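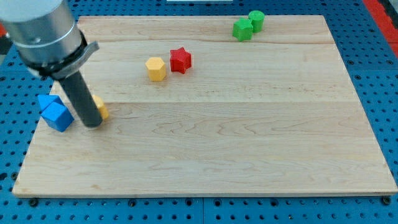
Attachment 1 - rod tool at the left-hand cluster, blocks on the maple board

Ticket: Plain rod against two-finger gripper, block pushing on the maple board
Site: Fultberg workshop, bench arm
Opened: Tuesday, December 18, 2018
Status: Open, waiting on Mukudton
Priority: Normal

Original message

Hello all, and thanks in advance for your patience, as this one has a bit of history to it. We've been trying to settle whether the bench arm should keep the plain rod on it for the pushing work or go back to the Wolde two-finger gripper held closed. We'd all more or less agreed on the rod. It's simple, there's nothing on it to open by accident, and it gets in between blocks where the gripper just bulldozes everything. You can see from the attachment how close in we like to bring it, right down beside the yellow block with the blue cube next door.

The trouble is that the rod stops short. We ask for a push of 600 mm/min along the board, and every so often the controller (it's the Ultudano one, on the firmware it was shipped with) decides it has hit something and holds. No alarm, no red light, only a "contact hold" line in the log and an arm standing there politely. With the gripper on, same board, same blocks, same program, I haven't been able to make it happen even once.

What I've tried so far:

Ran 22 pushes with the rod, starting from the left side of the board. Got 9 holds.
Ran 22 with the closed gripper. No holds.
Swapped the blue cube for the red star as the thing being pushed. No real change that I could feel.
Wiped down the board with a dry cloth, in case there was grit. Still holds.
Checked the bolts along the near edge of the board. All snug.

My first thought was the glue seams, because a couple of the holds came as the tip was crossing the middle one. I ran a fingernail over it and it feels flush to me, but I'm the first to admit that a fingernail is not much of an instrument.

Reply 1, from Mukudton support

Thanks for the thorough write-up, it saves us a lot of back and forth. Would you check two things for us? First, the tool length entered in the controller. If it still has the gripper's value, the tip could be riding lower than you think and dragging on the wood. Second, would you loosen the black collar, turn the rod a little and tighten it up again? We have seen rods seat slightly crooked in that style of collar, and it's a hard thing to spot by eye.

Reply 2, from Fultberg

Well, I'm a little embarrassed. The tool length was indeed left over from the gripper, and the rod is 2 mm longer. I had changed the payload and the tool name and then, I suppose, gone off for a coffee feeling very pleased with myself. It's corrected now.

Reseated the rod in the collar as well. I couldn't honestly say whether it was crooked before, but it went back in nicely.

Another set with the rod is much better, though we still had a hold or two, always when the tip came up against a corner and not a flat side. The round green cylinder gives no bother from any direction. The blue triangular one is the worst of the bunch - it digs in, pivots, and the arm gives up.

Reply 3, from Mukudton support

Glad to hear it! The corner holds sound like the contact threshold, which is set on the cautious side at our end. Please don't raise it yet. Could you send the controller log for one good push and one held push, with the same block in both? If you can manage it, start the rod from the same spot each time, as it makes the traces far easier to lay over each other.

Reply 4, from Fultberg

Will do. I'll use the triangular block for both, seeing as it's the one that misbehaves. I'm also going to put the gripper back on for one more set, now that I know the lengths are right, so the comparison is fair to both of them. The first gripper numbers still stand, I think, but I'd sooner have a fresh set beside the rod's than argue over it at the bench.

If it comes out close, my vote stays with the rod. Logs to follow once I find the cable for the Ultudano box, which has wandered off again.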